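From: Hefin Rosser
To: Awwad leavers list
Subject: Re: [leavers] The November tape is out on their own site

Veerle De Bruijn wrote:

> Has anyone else watched the November gathering video yet? I got
> through the first 40 minutes and had to go walk the dog. The bit
> where the new Umcombe center is called "full from the first morning"
> made me sit up, as my sister drives past it on her way to work and
> says the parking lot has two cars in it.
>
> Also, does anybody still have the old monthly bulletins? I gave mine
> to Nerys years ago and I'd love to compare what they promised for
> Umcombe back then with what they're saying now.
>
> Veerle

Veerle, yes! I watched the whole thing, twice, and I have been dying for somebody to bring it up. Thank you for going first.

The Umcombe part is wonderful stuff if you were ever in the fellowship office. Listen again to the number the speaker gives: 2758 "active households" in the region. I typed that exact number into the spring bulletin myself when I was working the desk at Skerner, and back then it was the mailing list. The whole mailing list! It had people on it who had bought one paperback at a street fair, and at least a few who had written to us three times asking to come off it. I remember it so well because Tomos Watkins made me retype the page when I put a comma in it.

So either the region has not gained or lost a single household in all those years, or somebody opened the old file and read it out with a straight face. I know which one my money's on.

On the bulletins, good news. Nerys Ellis still has the box you gave her, and she has been scanning on her lunch breaks. She's up to 22 issues now and they are a treat — all the old fund drive pages are in there, with the thermometer drawing that never got past the bulb. The Umcombe building shows up in the very first one as "nearly paid for." Four issues on it is "nearly paid for" again, and there's a new pledge form stapled in the middle.

Bohumila Procházka has offered to put the scans in date order and make a plain index, so you could look up "Umcombe" or "Skerner" and get every page. If you have any issues from the years when it was printed on the yellow paper, please write to her or to me. Those are the ones we're short of. Folded, coffee-stained, missing the cover, we'll take them all.

One request while I'm at it. When you write up what you spot in the video, please put the time next to it. I'd like us to be really careful about quoting, word for word, with the bulletin page beside it. Those of us who sat in those chairs know how it feels to be told we remembered it wrong, and I think a page and a time stamp will do a lot of good for anyone who's still inside and quietly wondering.

And Veerle, do go back for the second half. The choir is really good — I sang along in the kitchen and I'm not sorry.

Hefin

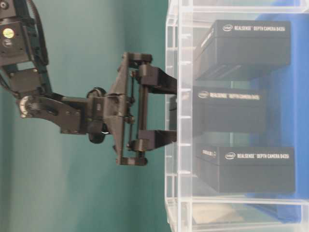

Robot arm, clear bin, three RealSense boxes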